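# Sala de construcción de Ciria: galería de piezas y superficies

La Sala de construcción de Ciria forma parte del programa de juego y diseño que la institución mantiene abierto al público en el edificio del antiguo Mercado. La presente galería reúne imágenes de los materiales de uso habitual: los ladrillos de construcción, las mesas de trabajo y los recipientes en los que se guardan las piezas entre una actividad y otra. Se dirige a las familias, al profesorado y a los centros que preparan una visita de grupo.

La colección de préstamo suma 1370 piezas, de las cuales 700 proceden de la donación Prasholm. El resto se ha incorporado por compras sucesivas, siempre con el criterio de que los ladrillos nuevos encajen con los anteriores. La selección y los textos de esta página corresponden a Sena Quartey, responsable de materiales, y la revisión a Dela Akpalu, del área educativa.

## Piezas sobre la mesa 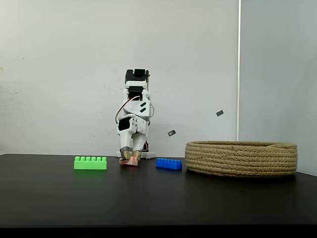
La colección se clasifica por longitud antes que por color, criterio que se adoptó en abril a propuesta del área educativa y que ha simplificado la preparación de los lotes. Las piezas alargadas se destinan a bases y dinteles; las pequeñas, a remates y a la corrección de alturas. El ladrillo verde, con sus seis tetones en hilera, pertenece al primer grupo, mientras que el rosa salmón, de tamaño mucho menor, corresponde al segundo. Sobre el tablero negro ambos colores se distinguen sin dificultad, y el brillo de la superficie devuelve un leve reflejo de cada pieza. El mobiliario de la sala se eligió teniendo en cuenta ese contraste, de utilidad para los visitantes con baja visión.

Los lotes de préstamo para centros escolares contienen 55 piezas y se entregan con una ficha de inventario. Se ruega comprobar la ficha en el momento de la recogida y de nuevo antes de la devolución. Las piezas extraviadas deben comunicarse al mostrador — no es necesario reponerlas por cuenta propia, ya que los ladrillos de otras series no siempre ajustan bien.

## Recipientes y guardado

El guardado se realiza en cestas abiertas y de poca altura, adquiridas al taller Plaladska. La sala utilizó durante varias temporadas cajas con tapa, que ocupaban menos espacio en las estanterías pero obligaban a vaciar el contenido completo para localizar un ladrillo concreto. Con la cesta redonda de cuerda enrollada, de color marrón claro y borde grueso, el contenido queda a la vista y al alcance de la mano. Las vueltas de la cuerda forman también el fondo, de modo que conviene pasar un paño seco entre ellas al término de cada jornada.

Las cestas se colocan a la derecha del puesto de trabajo y las piezas en uso permanecen sobre el tablero. Al finalizar la actividad, cada grupo devuelve los ladrillos a su cesta y deja la mesa despejada. El personal de sala efectúa después la clasificación definitiva.

Un ladrillo verde lima, tendido sobre el tablero negro mate, y la cesta de cuerda a su derecha. 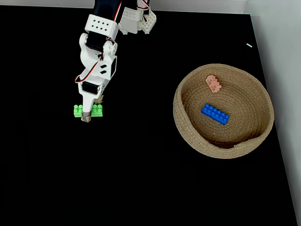

## Limpieza y conservación

Los ladrillos se lavan con agua templada y jabón neutro, y se secan extendidos sobre paños de algodón. No deben utilizarse disolventes ni estropajos, que rayan la cara superior y alteran el color de los tonos claros. Los tableros negros se limpian con un paño de microfibra ligeramente humedecido, siempre en el mismo sentido, a fin de evitar marcas.

Las cestas no admiten lavado por inmersión. En caso de mancha, se trata únicamente la zona afectada y se deja secar la cesta boca abajo. Cuando el remate de la cuerda empieza a soltarse, la cesta se retira del servicio y se envía al taller para su cosido.

## Visitas y préstamo

La sala admite grupos de hasta 12 participantes, acompañados por al menos una persona adulta. La mañana del miércoles se reserva a los centros escolares; el resto de la semana el acceso es libre hasta completar el aforo. La duración habitual de una sesión es de alrededor de una hora, incluido el tiempo de recogida.

Las solicitudes de préstamo se presentan en el mostrador de Ciria mediante el formulario ordinario, con indicación del centro, la edad de los participantes y el uso previsto. Para consultas sobre el inventario o el estado de los materiales, la persona de contacto es Sena Quartey. Las propuestas de actividad y las peticiones de adaptación se dirigen a Dela Akpalu.

Las imágenes de esta galería pueden reproducirse en materiales docentes sin fines comerciales, con mención de la Sala de construcción de Ciria.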